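Testing a gripper at home: ignore the payload number. A spec sheet that promises 2,000 grams says little about pens. Use desk clutter from a kitchen drawer, the slippery and the flat.

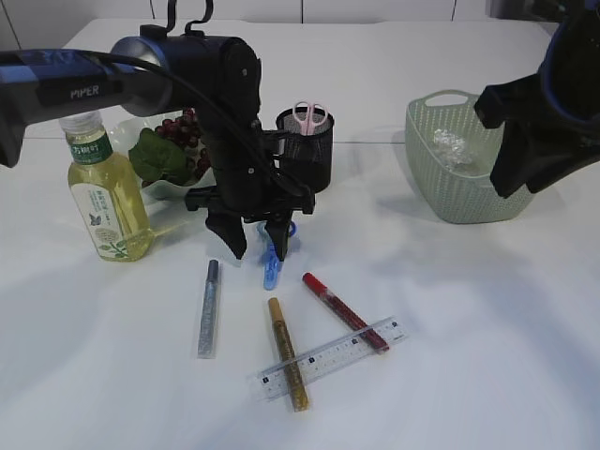 Glitter markers, ruler, small blue clip.

Lay a ruler across two pens and try for the lower one. Flora Leckie swears by rubber fingertip sleeves. I remain doubtful – they add width, and width hurts near a tabletop.

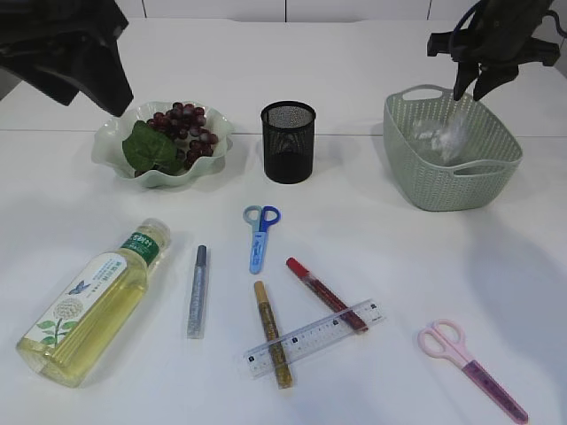 Run every item 3 times per arm before you believe a comparison, and write down the misses too. 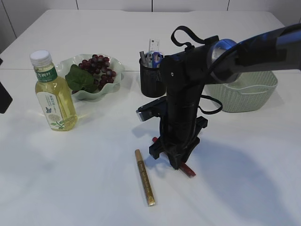
Change one thing at a time, either fingers or controller. I'd still wait before paying for an upgrade.

Contact Remberg Workshop Tips | © 2019 | Back to top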